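Short thread on the fault we had with the laundry robot at Prornholm in January. Posting it because two other teams asked, and I'd like to write it once.

The job is plain. Pick an item out of the basket, put it in the machine, go back for the next one. Both arms work at the same time, which saves time and also caused most of the trouble. 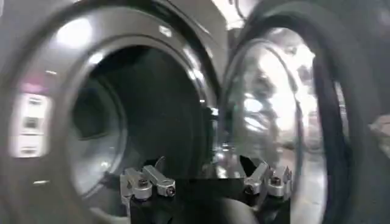

On cycle 410 the right arm stopped and the controller logged code 477, force over limit at the wrist. Constanza Aravena was on the stop button and pressed it. The left arm took longer to stop than it should have. No one was hurt and nothing was bent.

We run Clastasum for the motion side. The two arms have separate force monitors. When one trips, it sends a message to the other and waits up to 3000 ms for an answer. I had read that setting as 300. My mistake, and it had been in the config since we set the robot up.

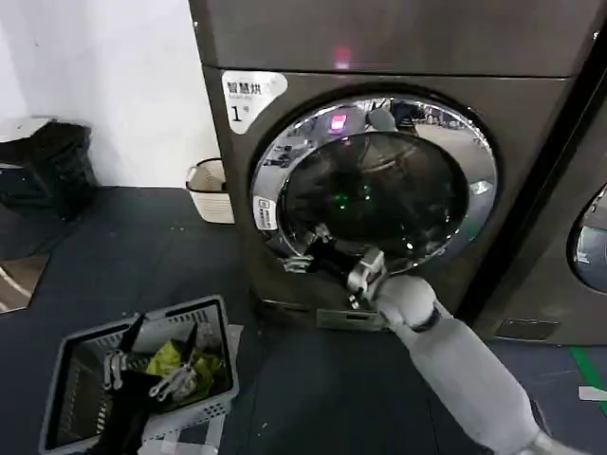
The force limit itself was fine. The bigger issue is that the planner treats an item as delivered once the gripper passes the door ring, and it doesn't check whether the cloth went with it. You can have the gripper up against the bottom of the ring, something black hanging over the rim, and the other hand already down in the basket. If the planner then sends the right arm back, it can pull on whatever is caught.

Baltasar Leiva wanted the wrist camera to confirm a clear rim before the arm backs out. We tried it the same afternoon. It worked on most runs and gave false alarms on the rest.
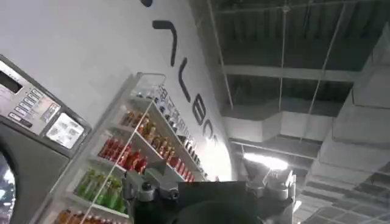

The false alarms came from exposure. The camera adjusts to whatever it saw last, and the wrist swings a lot between tasks. Tilt it up past the drinks shelves and it gets the ceiling light straight on, with a glare across the ducts. Point it at a dark drum right after that and the first few readings are no good. We now throw those out and wait for the exposure to settle.

Changes so far: one shared stop for both arms, rim check before backing out, left arm holds until the right arm is clear. Joint 6 on the right was inspected and went back into use.

Still open: the Feler grippers don't report slip, so a sock can drop without us knowing. Will add to this thread when we've tested a fix.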